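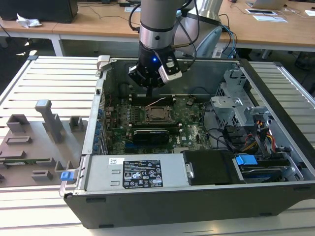

Do you like taking computers apart? We're looking for people to join the autumn round of repair evenings at the Gidmont workshop, and you don't need to have opened a PC before. If you have, even better, because we need a few steady hands to sit next to the beginners!

What we do

Offices and schools pass their old desktop towers on to us, and we get them working again for households that need one. Last year that came to more than 1,200 machines. Most of them want the same sort of attention: side panel off, dust out, memory checked, drive wiped or swapped, processor and cooler refitted with fresh paste. Then it's on to the test bench, where you find out whether you plugged everything back in (we have all forgotten a fan cable at some point).

The towers are a good thing to learn on. There is room for your fingers, the parts are big enough to see, and on a lot of the office models the drives come out on trays with coloured tabs, so you can get a long way before you need a screwdriver. Laptops come later, if you want them.

What an evening looks like

Doors open at 6 pm and we finish by nine. You'll work in pairs at a bench with one machine between you and a job sheet to follow. The first two sessions are about finding your way round: power supply, drive bays, memory slots, graphics card, what each cable is for and where it goes. After that you take a tower from start to finish. Some take an hour. Some have a fault that eats the whole evening, and those are often the ones people talk about over tea afterwards.

We also run a longer session one Sunday a month for the awkward cases - dead boards, bent socket pins, machines that switch on and then think better of it.

Who we'd love to hear from

Anyone aged 16 or over. You should be happy working with small parts and able to come to at least four of the six evenings. Patience matters more than knowledge. We'd be especially pleased to hear from people who are good at explaining things, and from anyone who enjoys keeping a parts shelf in order, as ours needs it.

What you get

Training, tools, wrist straps and all the tea you can drink. Bus fares are paid back on the night. Everyone who completes the round can buy a refurbished tower at cost, and you're welcome to make it one you worked on yourself.

Where and how to apply

The workshop is upstairs from the Flester bike shop, with a lift at the back entrance. There are 42 places, spread over three groups, and we start in October. Send us a few lines through the form on the Gidmont website saying which evenings suit you and whether you've done any of this before. "No, never" is a perfectly good answer.

If you'd like a look first, drop in on any open evening and ask for a bench.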